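TIVAU-CELL / perception: case pose flips when both arms are in close

Status: Open, workaround in place
Component: pose fusion, Vekeo bridge
Site: Chmielewska
Reporter: Irena Zawadzka
Assigned: Edmund Witkowska
Opened: Fri 10 July
Severity: blocks bimanual case runs, single-arm runs OK

Summary

Case pose from fusion node is stable while arms are parked. Bring both grippers in to the case and yaw starts to hop. Sometimes a small wobble, sometimes it snaps to a completely different answer and stays there. Planner trusts it, replans, arms twitch, guard trips. Happens on the big dark gray case. Haven't seen it on anything else on the table yet but haven't tried very hard.

Expected: one pose, moves only when the case moves.

Got: pose that rotates with nobody touching anything.

Steps to reproduce

Park both arms. Put case mid table, turned a bit.
Start fusion with all 3 streams (fixed cam plus wrists).
Check pose topic, should be quiet.
Send both arms to pre-grasp, left over the far side, right at the near edge.
Hold. Watch yaw.

Usually shows within a few seconds of the hold. If it doesnt, jog either wrist slowly and it will.

Irena Z. – first pass

Not the grasp planner. Ran it with planner output disconnected and pose still hops, so it's upstream. Also not the arm controllers, joint states are flat during the hold, I plotted them against yaw and there's nothing to line up.

Turned the wrists off in fusion, fixed cam only: no flips, but the estimate gets weak once the grippers cover part of the outline. Covariance grows like it should. Fine, that's honest behavior.

Turned the fixed cam off, wrists only: terrible. Flips constantly. So wrists are poisoning it or wrists are right and we're placing them wrong. Can't tell yet.

Log excerpt, trimmed, wrists only:

fusion: case track OK, src=wrist_a
fusion: case track OK, src=wrist_b
fusion: WARN yaw innovation over gate, accepted (reset allowed)
fusion: case track RESET
planner: target changed, replanning
guard: joint velocity step, stop requested

"accepted (reset allowed)" is the part I don't like. Why is a reset ever allowed while arms are holding?

Edmund W.

Reset is allowed because of the June change. The case used to get nudged by people between runs and the track hung on to the old pose forever, so we let a strong new measurement knock it over. Never meant to fire mid-grasp. It checks that the gripper is open, doesn't check that it's near anything. My bad, wrote it in a rush.

Can you check stamps on the wrist streams before I touch that? Giltetti bridge box was rebooted this week and I don't remember if the clock service comes back by itself.

Irena Z.

It does not come back by itself.

Wrist stamps are 70 ms behind the fixed cam. Both wrists, same offset, very steady. So every wrist image is getting placed using the arm pose from the wrong moment. During a hold that shouldn't matter at all (arm is still, pose is pose), during a jog it matters a lot.

Restarted clock service by hand. Offset gone. Jog test much better. Hold test: still flips. Less often? I want to say less often but I've been staring at this too long. Yaw still snaps, same sort of jump as before.

So two problems stacked on top of each other. Clock one is real and is fixed till the next reboot. Second one open.

Edmund W.

OK. Please add clock service to startup on the bridge box or it will get us again. Vekeo bridge should also refuse to publish if the offset is over some limit, right now it just goes ahead happily. I'll file that one separately.

For the second: dump what the edge fitter picks. There's a debug flag, fit_lines_dump, writes the line set with scores. Only the winners though, you have to raise the verbosity to get the runner-ups. You want the runner-ups.

Irena Z.

Did that. Here we go.

When the wrist is low over the case, the top scoring line family is the ridges. Face of the case is ribbed, ridges run close and parallel, fitter sees a huge pile of nice agreeing lines and calls it the long edge. Angle is plausible so it passes. Position is nonsense, it slides across from ridge to ridge depending on the light. That's the wobble.

The snap is something else. When the wrist is tipped up, or most of the case is out of view, the best family is the grout. Black lines on white tile, about the cleanest edges anywhere in the booth. Fitter doesn't know the walls exist. It takes a wall line, drops it onto table height because that's the only plane it has, and gets an "edge" that's pure fiction. If two of those cross at a believable corner angle, boom, reset.

Marble veins on the table show up in the runner-ups as well but score low. Leaving them alone.

Things tried, quick:

Raised min score. Kills the fit on the real edge before it kills grout. Useless.

Blur before edges. Helps with the ridges a little, does nothing for grout, and softens the case border, which we need.

Masked the gripper from the wrist view. Should have been on already, was pointing at the old mask file. Fixed. Fingers no longer give edges. No change to flips.

Cropped top of wrist view. Works in one posture, wrong in every other one. Reverted.

Edmund W.

Don't crop in image space, do it in the world. We know where the walls are in the cell model. Project each candidate both ways, if it fits a wall plane throw it out before scoring. Cell model has the walls as collision boxes already, just nobody reads them in perception.

How good is the wall position in the model? If somebody moved the booth panels it'll eat real edges near the back.

Irena Z.

Side walls in the model were straight. In the booth they angle out. So the collision boxes are wrong too, by the way, should be its own ticket. Planner's been getting away with it because nothing goes that far over.

Redid both side planes using the fixed cam, following the table line and the seam at the back corners. Back wall was OK. The columns in the corners are not in the model at all, added them as thin boxes for now.

Grabs from the retest, wall reject on, for whoever has to look at fitter output next to the raw view:

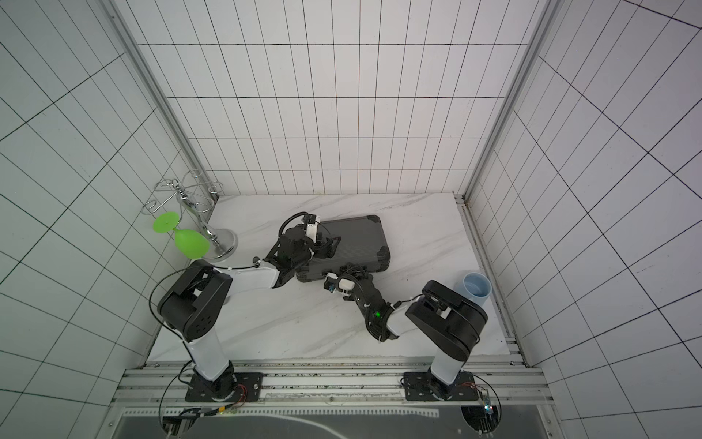 Fixed cam, both arms in at the case.
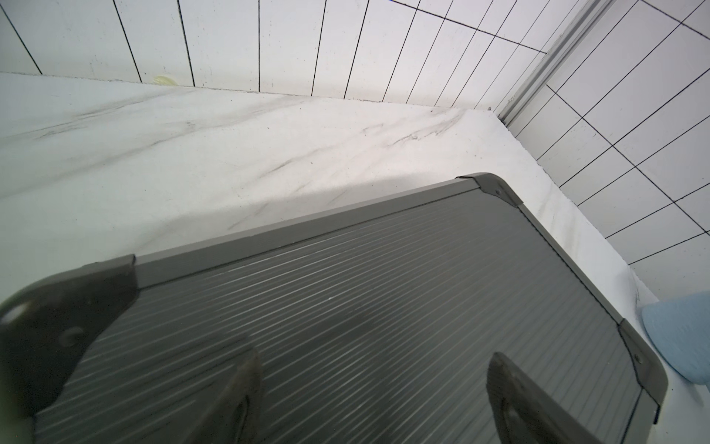
Wrist, low over the ribs.
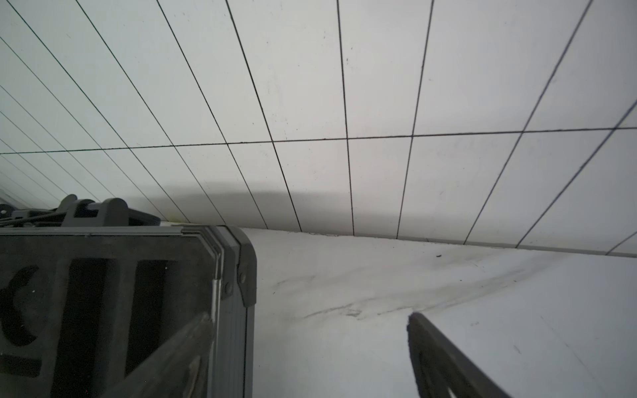
Wrist, mostly wall and floor.

Wall reject does what it should. Grout candidates gone from the winners in all the postures I tried, and a view with no case in it now returns "no fit" where it used to return garbage. Fusion is fine with no fit, just coasts on the fixed cam.

Reset count during hold: zero since the change. Not a long test. Will leave it going over lunch.

Ridge wobble still there, so now that.

Edmund W.

Nice.

For ridges – use the corners. The case has those corner protectors, they're round on the outside and break the line pattern. Idea: only accept a long edge if it ends in something that isn't more ridge. Or easier, penalize any line that has close parallel neighbors on both sides. True border has neighbors on one side only. Cheap to write, no new detector.

Irena Z.

Going with the neighbor thing, easier.

Written. The border strip makes it awkward, it's smooth with a seam on the inside and its own outer face, so the real edge isn't one line, it's a small bundle. First version penalized the bundle. Changed it so neighbors only count if the spacing repeats past the first few. Ugly but it picks the border now.

Still one thing I'm not sure about. It wants to choose the seam in some views and the outer side in others. Those differ by the width of the strip, so the position hops that much between sources. Yaw is good. Position has a small step in it when the weight shifts from one wrist to the other.

Edmund W.

Does the planner care?

Irena Z.

For pre-grasp no. For closing, maybe, it would put one finger deeper than the other. I'd want to fix it before anyone runs a lift with this.

Option A: always take the outermost of the bundle. Breaks if a shadow edge sits outside, and there is a soft shadow along the case in the wrist views.
Option B: model the strip in the case template and match it whole. More work, right answer.

Edmund W.

B, but not today. Do A with the gate tightened and mark lifts as blocked in the run config. Reset also goes away near the case, I pushed that: reset needs both grippers clear of the tracked box, gripper open is not enough. Please pull before your next run or we're comparing different things.

Irena Z.

Pulled. Build broke on the bridge, missing the message def from Vekeo, you forgot to bump it. Bumped.

Rerun of the steps at the top, all sources on, clock good, wall reject, neighbor penalty, new reset rule:

Hold: quiet. Small position step once, see above, inside gate.
Slow jog of each wrist: quiet.
Fast jog: warns, doesn't reset. I think correct.
Nudged the case by hand with arms parked: picks up the new pose right away. So the June behavior still works.
Nudged the case with arms in: does NOT pick it up, coasts and complains. By design now I guess? Operator needs to know they have to back off first. Adding a line to the run sheet.

Workaround for anybody on the old build: turn off wrist sources once you're at pre-grasp. Set use_wrist to false for the case track only, leave it on for the small items or you lose the cup when an arm gets in front of it.

Open items

Clock service on startup, bridge box – Irena, done, needs a reboot to prove it.
Bridge refuses to publish on bad offset – Edmund, separate ticket.
Side wall collision boxes – Irena. New planes are only in the perception copy so far, planner still has the straight ones. Needs merging into one file, having 2 copies is how we got here.
Strip in case template – Edmund.
Lifts blocked in run config until the template is in.

Edmund W.

Leave this open till the reboot. Changing severity to medium. I'm in the lab after standup, will do the reboot then if the cell is free, ping me if you're mid run.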